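# Chapter 5: Inland Ports and the Barge Trade

A seaport handles cargo where deep water meets land. An inland port does much of the same work on a river or canal, often far from the coast. This chapter looks at how such ports are planned, who pays for them, and how goods move through them. 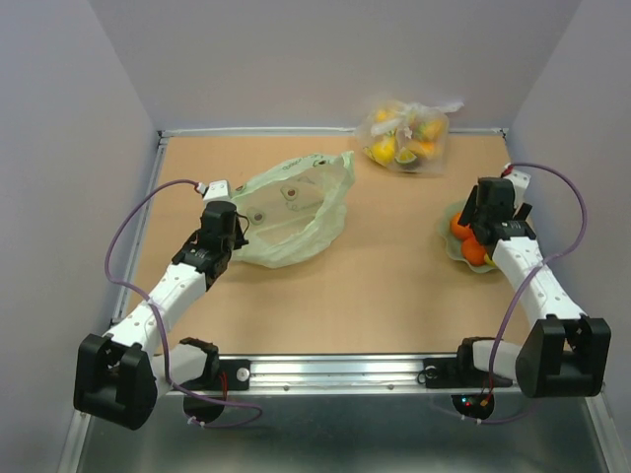
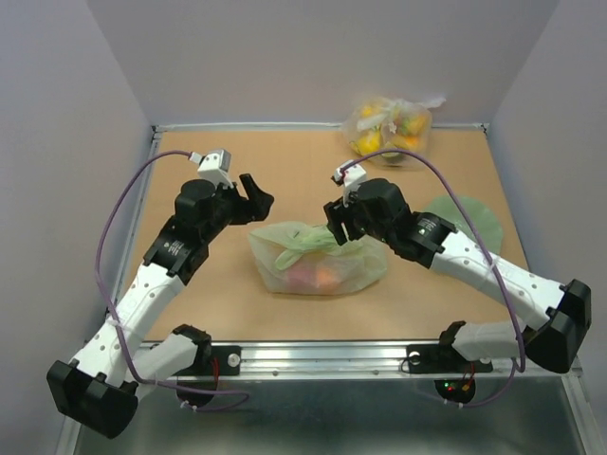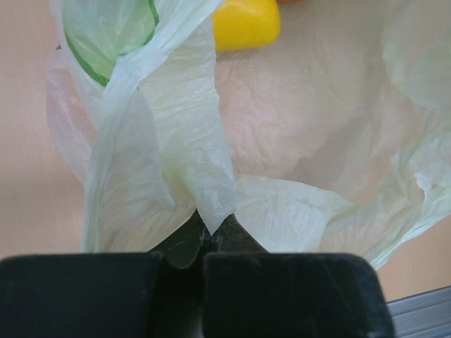
We follow two river towns through most of the chapter. Pernton lies 165 miles upstream from the coast and ships mainly grain and gravel. Devville is 29 miles farther up, past the last lock, and receives fuel, steel, and fertilizer. Both use the same channel, and both depend on the same dredging budget, but their terminals are run in very different ways.

Pernton owns its docks and leases them to private operators. The largest tenant, Liapis, holds a long lease and pays a fee on each ton it loads. Devville sold its waterfront to Lusel, a terminal company that sets its own rates and keeps up its own walls and cranes. The town still collects property tax on the site — a smaller income than rent, but a steadier one.

River level matters to both towns. In a dry September the channel may be too shallow for a fully loaded barge. Operators then have a choice: load each barge lighter and make more trips, or hold the cargo until the water rises. Section 5.2 shows how to work out the cost of each.

## Terms used in this chapter

- **Draft:** the depth of a vessel below the waterline
- **Tow:** a group of barges lashed together and moved by one boat
- **Demurrage:** a charge for keeping a vessel past the agreed time
- **Pool:** the stretch of river between two locks or dams

## 5.1 Choosing a Site

A terminal needs deep enough water at the bank, firm ground behind it, and a road or rail line close by. Pernton's planners compared 4 sites before settling on the east bank, where an old rail spur already reached the river.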